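Chapter 8
Open Bodies and Closed Bodies

By the end of this chapter you should be able to explain how separate-chassis construction allowed one car to be sold with several bodies, describe the main parts of a folding top, and say why the open version of a car was often heavier than the closed one.

8.1 One chassis, several bodies

For the first half of the last century most cars were built on a separate frame. The engine, gearbox, axles, and steering were bolted to the frame, and the result could be driven before any body was fitted. A maker who wanted to sell both a sedan and a convertible needed only two bodies. The costly parts underneath stayed the same.

The Trenon Eight is a good case to study. The works at Siltley turned out a single frame with a wheelbase of 112 inches. Closed bodies were pressed and welded on site. Open bodies came by rail from Urquhart, a small coachbuilder that still framed its doors in ash. Urquhart supplied 2204 of them before the contract ended, and no two sets of doors would interchange without some fitting by hand.

Buyers chose between the two for ordinary reasons. The closed car was warmer and quieter, and its windows wound up. The open car cost more, leaked at the top of the windshield, and sold well every spring. Dealers placed most of their orders for it in February.

8.2 Weight and stiffness

A closed body is a box. The roof ties the tops of the pillars together and helps the car resist twisting on uneven pavement. Take the roof away and the frame must do that work alone. The usual signs are doors that rattle or stick and a steering column that shakes – a fault known as scuttle shake.

The cure is more metal. On the open Trenon, a cross brace was added behind the seats and the sills were boxed in. These changes, together with the folding top and its irons, left the car 49 pounds heavier than the sedan. Its top speed was slightly lower with the top raised and lower still with it folded, when air tumbled into the cabin behind the windshield.

Narrow streets with worn paving
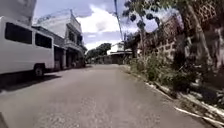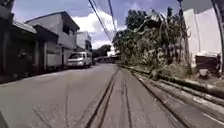
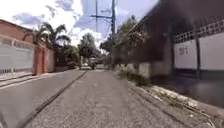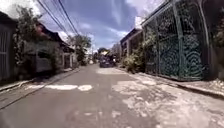 8.3 The folding top

A folding top has three parts: the bows, the irons, and the cloth. The bows are the hoops that run from one side of the car to the other. The irons are the hinged side links that carry them. The cloth is fixed to the rear of the body and clamped to the windshield rail at the front.

Early tops had to be raised by two people, one on each side. The Clusgate pattern, taken up by several makers, put a spring in each main iron so that one person could manage it from the driver's seat. The springs lost tension with age, and many surviving cars have had them replaced – often with a stiffer type that strains the rear bow.

The rear window was sewn in. Glass was used on the more expensive bodies, in a metal surround, and had to be unfastened before the top was lowered. We return to the question of window materials in Chapter 9.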